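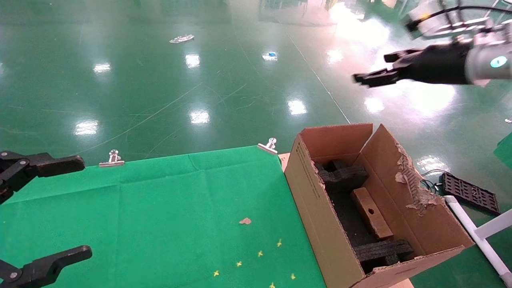 Green cloth on the table, fixed with metal clips on the far side.

Itura Play Dough Set for Toddlers and Young Children

Item no. 194
Sold by Ostermann, Stusdale

Soft modelling dough for small hands, with simple tools that a child can hold in the whole fist. The set is made for home, for the playgroup and for the waiting corner of a doctor or a hairdresser.

What is in the set

3 tubs of dough (red, yellow, blue)
2 rollers, one smooth and one with waves
1 blunt dough knife
1 lid press for making round cakes
1 card with play ideas, printed on both sides

The tubs have a screw lid. A child of two years can normally not open it alone, but a child of four often can, so please keep the set on a high shelf when it is not in use.

The dough

Our dough is made from wheat flour, water, salt, a little oil and food colours. It has a light smell of vanilla. Children who must avoid wheat should not play with it, also not with gloves. For them we have the Gistumby dough, which is made with rice flour. It is a bit more crumbly and it dries faster, but it rolls well when you knead it first with damp hands.

The dough is not food. It tastes very salty and most children stop after the first try. If your child puts everything in the mouth, we advise to wait some months with this set. Please keep it also away from dogs, for whom so much salt is dangerous.

How to play with it

Give one colour at first. With three tubs open, a small child is mostly busy with mixing, and you will have brown dough before lunch. When the interest goes down, bring the second colour, or a roller.

Dough is very good for talking together. You can use words such as soft, flat, long, short, press and pull while the child is doing the thing. Some easy games from the card:

Snakes -- roll a long one and a short one, and lay them side by side.
Birthday cake -- press a round cake and put dry pasta on it as candles.
Footprints -- let a plastic animal walk over the flat dough, then guess which animal it was.
Hide and find -- push a large wooden bead inside a ball and let the child dig it out (only for children over three, and stay beside them).

Cleaning

Let pieces on the carpet become dry before you touch them. They can then be brushed out or taken with the vacuum cleaner. Wet dough goes only deeper when you rub. Tools are washed by hand in warm water; the rollers do not like the dishwasher. Clothes can be washed at 40 degrees after you have scraped off the rest. The blue can leave a shadow on white cotton, so an old shirt is a good idea.

Keeping the dough soft

Close the tubs directly after the play. If the dough feels hard, add a few drops of water, close the lid and wait until the next day. If it is sticky, knead in a spoon of flour. An open tub lasts normally three months. Dough that has spots or smells sour must be thrown away.

Age

From 2 years, always with an adult near. The small tools are tested for this age group.

Refills and spare parts

Refill tubs can be ordered one by one in all three colours. Rollers and knives are also sold separately. We have made the smooth roller in the same size since 1995, so it fits also in the older wooden storage box, if you still have one at home.

Delivery

Orders received before noon leave our store in Stusdale the same working day. In December please allow a few days more. Opened tubs cannot be returned, but we replace every tub that arrives dry or broken -- a short message with your order number is enough.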